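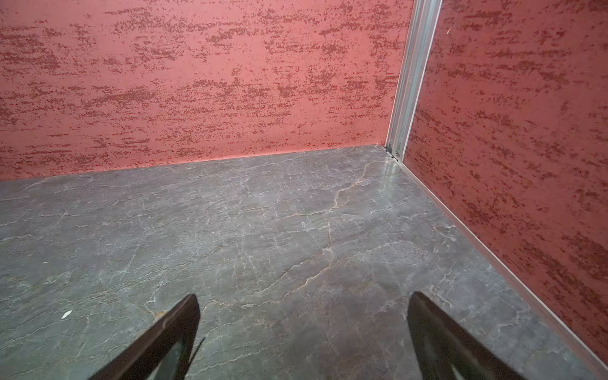
Grey veined flooring and speckled wall finish, Loseck folding area

Tesfamariam Garment Care: Frequently Asked Questions

The following answers apply to all residents and account holders who use the folding service at Loseck. Enquiries not covered on this page should be addressed to the service manager, Ignacio Kasprzak, on extension 2045.

What may I send for folding?

The service accepts clean, dry clothing for everyday wear, including T-shirts, trousers, jumpers and nightwear. Bed linen and curtains are handled under a separate arrangement at our Plakberg premises. A single order may contain up to 34 items. Larger orders are divided and charged as two.

How should my clothing be presented?

Please turn garments the right way out, fasten zips and empty all pockets. Straps, cords and detachable trims should be left attached to the garment they belong to. Clothing may be handed in loose in an open basket, provided that the order slip is placed on top. 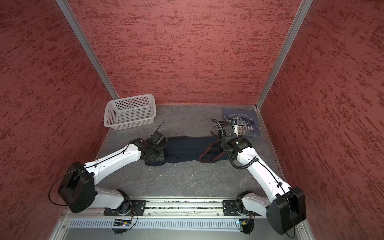

How are T-shirts with printed designs folded?

Printed T-shirts are folded with the sleeves turned to the back and the hem brought up to the collar. Large prints are kept as flat as possible. Customers who prefer their shirts rolled should tick the relevant box on the order slip.

Are dark and light garments kept apart?

Dark and light garments within the same order are folded separately and returned in separate piles. Customers are asked to mention any new dark clothing that may still lose colour, as we do not place it against pale fabrics.

How is the folding area kept clean?

The floor of the area is swept at the close of each session and wiped with a damp cloth and a mild, unscented cleaner. Lint and paper tend to gather where the floor meets the walls, so the corners are brushed out by hand first. 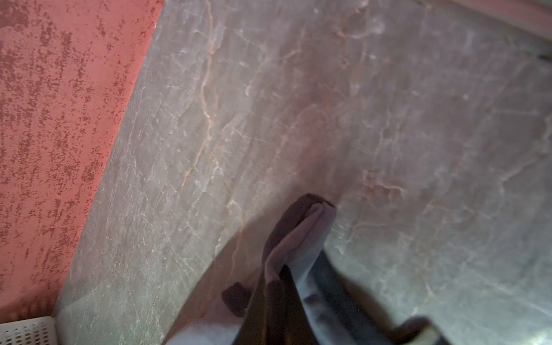 Polish and wax are not used at any time, because residue can transfer to fabric. The walls are dusted with a dry cloth, and any mark that remains is reported to Gakier, who maintain the finishes in the building.

When can I collect my order?

Orders received before noon are ready from 4 pm on the following working day. Uncollected orders are kept until the end of the month and then moved to storage. The site is closed for two weeks in August.

What should I do if an item is missing?

Please check the contents against your order slip and report any difference on extension 2045 before removing the labels. You will be asked for the slip number and a short description of the garment.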